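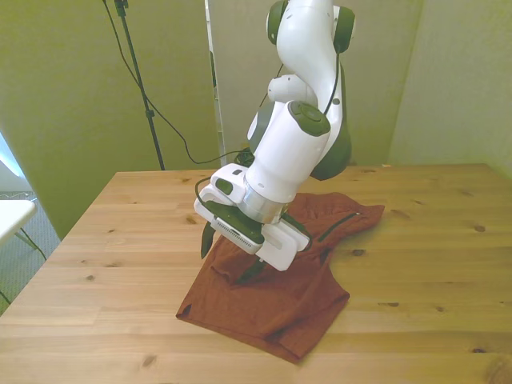

Sie halte die frühere Anmeldefrist für vertretbar, schrieb Petronella Ndlovu an die Schulleitung, doch müsse eine Familie mit wechselnden Dienstplänen die Nachmittage ihres Kindes auch während des Halbjahres noch ändern können. Ähnliche Rückmeldungen sind in den vergangenen Wochen mehrfach im Sekretariat eingegangen. Die Schulleitung der Gesamtschule Olmont hat sie bei der Neufassung der Ordnung für das Nachmittagsangebot berücksichtigt und informiert nachstehend über die wesentlichen Änderungen.

Neuordnung der Nachmittagsbetreuung ab dem kommenden Schuljahr

Die Anmeldung zur Nachmittagsbetreuung erfolgt künftig für jeweils ein Schulhalbjahr. Bislang galt sie für das gesamte Schuljahr und konnte nur aus wichtigem Grund widerrufen werden. Für das erste Halbjahr ist die Anmeldung bis zum Beginn der Sommerferien abzugeben, für das zweite Halbjahr bis zum letzten Unterrichtstag im Dezember. Das Formular liegt im Sekretariat aus und kann auch über das Elternportal Stala eingereicht werden. Eine Anmeldung per Telefon oder über die Klassenleitung ist nicht möglich.

Innerhalb eines Halbjahres können die gebuchten Nachmittage bis zu 2-mal geändert werden. Die Änderung ist schriftlich zu beantragen und wird zum Beginn des folgenden Monats wirksam. Bei nachgewiesenem Schichtdienst eines Elternteils entfällt diese Begrenzung. In diesem Fall genügt eine formlose Bescheinigung der Arbeitsstelle, die zu Beginn des Halbjahres vorzulegen ist.

Das Angebot gliedert sich weiterhin in drei Bereiche: die Lernzeit unter Aufsicht einer Lehrkraft, die Arbeitsgemeinschaften und die offene Betreuung. Die Lernzeit findet in den Klassenräumen der Unterstufe statt, die offene Betreuung im Mahuika-Haus und bei geeignetem Wetter auf dem hinteren Schulhof. Die Arbeitsgemeinschaften werden nach den Sommerferien gesondert ausgeschrieben. Ein Wechsel der Arbeitsgemeinschaft ist nur nach Rücksprache mit der jeweiligen Kursleitung zulässig.

Für die offene Betreuung besteht eine Aufnahmegrenze von 100 Kindern. Übersteigt die Zahl der Anmeldungen diese Grenze, werden zunächst Geschwisterkinder und Kinder berufstätiger Alleinerziehender berücksichtigt. Über die verbleibenden Plätze entscheidet der Zeitpunkt des Eingangs. Familien, die keinen Platz erhalten, werden auf einer Warteliste geführt und bei Freiwerden eines Platzes angeschrieben.

Das Mittagessen wird unverändert vom Anbieter Vanumus geliefert und ist gesondert zu bestellen. Abbestellungen wegen Krankheit nimmt das Sekretariat am Morgen desselben Tages entgegen. Fehlt ein Kind an drei aufeinanderfolgenden Nachmittagen ohne Entschuldigung, setzt sich die Betreuungsleitung mit den Erziehungsberechtigten in Verbindung.

Kinder dürfen die Betreuung vor deren Ende nur mit schriftlicher Erlaubnis verlassen. Diese Erlaubnis ist für jedes Schuljahr neu zu erteilen; bereits vorliegende Erklärungen verlieren mit Ablauf des laufenden Schuljahres ihre Gültigkeit. Abholberechtigte Personen sind namentlich zu benennen. Änderungen von Anschrift und Rufnummer bitten wir dem Sekretariat umgehend mitzuteilen.

Die vollständige Betreuungsordnung ist in der Fassung vom 2026-05-13 im Elternportal hinterlegt und hängt im Eingangsbereich des Hauptgebäudes aus. Fragen zu den Gebühren und zur Ermäßigung beantwortet die Verwaltung während der üblichen Sprechzeiten. Anträge auf Ermäßigung sind zusammen mit der Anmeldung einzureichen.

Die Schulleitung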